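Visit to the Drurnell Open Day: Project Report
6/10/18
By Gerardo Piras

Our class project this term is on how machines are taught to handle objects, and part of the assignment was to go and see some of it being done. I picked the open day at Drurnell, a training center on the edge of Claladano that shares its building with a small parts company called Tisura.
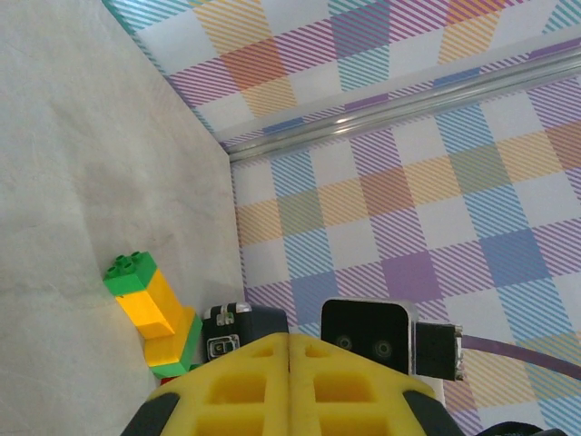

I had two questions written down before I went. The first was how a robot knows where its fingers are compared to the thing it is supposed to pick up. The second was how long it takes before a new task works well enough to leave alone. I got a good answer to the first one and part of an answer to the second.

The open day was split into a talk and a demonstration. The talk was given by an engineer from Damasceno, the company that supplies the control software, and it lasted longer than the program said. Most of it was on safety rules and the cost of running a workshop. I took notes on the part that had to do with my topic. She explained that there are 2 common ways to give a robot a job. One is to write out every position it has to move to. The other is to have a person guide it through the job many times, save all of those runs, and let a program find the pattern in them. She said the first way is fine when the parts always arrive in the same spot. The second way is used when they don't.

For the second way, the group at Drurnell had set a goal of 1000 saved runs for one sorting task. When I visited they had recorded 571, and 565 of those were good enough to keep. I asked why the other six were thrown out. In four of them the operator had stopped partway through, and in the other two the recording had not saved correctly. They started in January, so it is slow work. A lot of the time goes into setting the objects back out between runs.

The demonstration came after lunch. The gripper they use has two yellow fingers that meet in the middle, with pockets molded into them. I asked if the pockets were there to save weight, and the operator said that was part of it, and that they also use less material that way. The camera at the wrist looks out past the fingertips, so the tips show up at the bottom of every picture it takes. This was the answer to my first question. The program always has the fingers and the object in the same view, and it can work out the distance between them from that. A camera on the ceiling would lose sight of the object whenever the arm moved over it.

They use ordinary things for practice. There were toy building bricks in green and yellow, the large kind made for small children, and there was a camera module with two small lenses and a purple cable plugged into it. I thought the bricks would be too easy, but the operator told me they are useful because the shape is simple and everybody can tell right away if a pick went wrong. A cable is harder. It bends, it can catch on things, and it doesn't lie the same way twice.

I also asked about the plaid pattern, with its stripes in blue, orange, purple and teal. The operator said a busy background is good practice - a program trained only against plain white can get confused the first time it sees anything else.

My second question did not get a full answer. The engineer said it depends on the task, and that she had seen simple jobs work after a few days and others that were still being corrected a year later. She would not give a number, and I did not want to put a guess in this report.

There are some things I would do differently on another visit. I did not ask how the program is tested once the 1000 runs are finished, and that would have been useful for the next section of the project. I should also have asked how many operators take turns guiding the arm, and whether it matters if they all move it in their own way. I have written to Drurnell with both questions and will add the replies to the appendix when they come in.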